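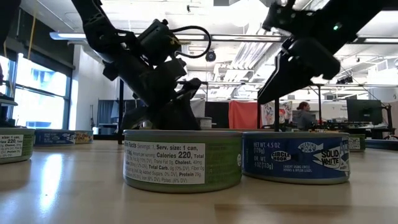
Left arm on the green can, right arm thinking it over.

11/19/20

Budget season, so I spent the morning pricing fingers.

The request form for next year has a box marked "Item" and a box marked "Business justification," and the second box is four times the size of the first, which tells you who designed the form. I typed "gripper fingers, soft, 16" and then sat looking at the cursor. The justification is that the hard ones don't like cans. A can has a rim, the rim is slick, and you get one nice narrow place to hold it. I wrote "improved handling of cylindrical goods." I have been to college.

So, where things stand. The two arms we have are fine. They are black and bony and they do what they're told within a certain range of what they're told. What I have to settle before the form goes in is whether to ask for a second pair, or spend on what goes around the pair we've got, or do what Shalini Dubey wants, which is lease everything from Iretus and never own a screw again.

Shalini's case is better than I'd like. The Iretus lease covers repairs. It covers swapping a dead servo by mail. It does not cover "damage arising from contact with the work surface," and I read that line out loud to her and we both looked over at the table. I said that's most of what they do. She said then we'd have to do less of it. She has a gift for this.

Kollness quoted us for buying outright. 3,000 per arm, grippers extra, cables extra, and a thing called an onboarding package that I can't find any way to decline. I called and asked what was in it. A pleasant man said it was a call. I said, like this one? He said it would be longer.

Negi is the cheap option and I keep coming back to it the way you keep opening the fridge. Their arm looks like ours with a different sticker. The spec sheet has a page on payload that says one thing in the table and something else in the drawing, and when I wrote to ask which was right they sent me the same spec sheet. I'd buy one of theirs for parts. I wouldn't put my name on four.

Then force sensors. I have wanted force sensors since February. At the moment the arm comes down on top of a can and as far as it knows it could be shaking hands with the Pope. Futeck will sell us a pair of little wrist sensors, 80 apiece for the sensor and a good deal more for the board that reads it, which they mention on a separate page, in gray. I added it up twice, on paper, like my mother doing groceries. It still comes out cheaper than one new arm, and I think it does us more good. I put it first on the list. Shalini moved it to third. I moved it back to first after she went to lunch, and she'll see that, because the sheet keeps a history.

Groceries, now there's a line item. I put down canned goods under consumables, and I'd like it noted that I kept a straight face. Tuna, mainly. It's a decent shape to work on, short and wide, and the labels are busy enough to give the vision side something to chew. The solid white from Trader Joe's is my favorite to look at, with the fish on it. The green one has its nutrition facts facing out, and I have now read them so many times that I could tell you it's 29 grams of protein and 220 calories without getting up. No carbs at all. I had a bagel.

Purchasing will ask why an engineering group needs tuna. I've drafted an answer and it's one sentence long, and I've taken the word "obviously" out of it.

The other thing I want is a table. A dull one. The top we have is glossy and throws the ceiling lights back up in long white streaks, and the base of the green can has a little ghost of itself underneath. I asked for a matte mat, just a big flat mat, and spent longer finding the part number for it than I did on the arms. It's the cheapest item on the whole form. I have a feeling it's the one they'll query. While I was at it I priced blinds for the windows, then remembered that blinds are Facilities, and that Facilities has its own form, and closed the tab.

Shalini came by after lunch to argue about spares. Her position is that spares are a confession. If you budget for two extra servos you're telling the people upstairs you expect two to die, and they'll want to know why we bought the kind that dies. My position is that they all die, and it's a matter of whether you've got one in the drawer. We settled on calling them "service stock." She typed it herself and looked pleased.

We also did cables, briefly and with bad feeling. The one on the left arm swings out in a big loop before it goes back in, and I'd like a proper sleeve for it before it finds something to catch on. Shalini thinks zip ties. Zip ties come out of petty cash and need no justification whatever, so that's probably zip ties.

By four I had a draft I didn't hate:

Wrist sensors and board, Futeck
Soft fingers, 16
Mat, matte
Service stock
Canned goods
One pair of arms, Kollness, marked "if funds allow"

I've never seen funds allow. But you have to put something big at the bottom so they have the satisfaction of crossing it out, and then with luck they get tired before they reach the mat. Shalini says that's cynical. She also says to make it two pairs.

The lease goes in as an appendix, to be fair to her. I wrote it up straight, with the numbers side by side, and it looks worse for my side than I expected — over one year it wins. Over three it doesn't, if nothing breaks, and there I am hoping with other people's money. I'll sleep on the order of the list. Need to ask Iretus whether a can counts as a work surface.

Form's due by noon tomorrow. Still haven't filled in the box for "Alternatives considered." Hand-lifting, I suppose.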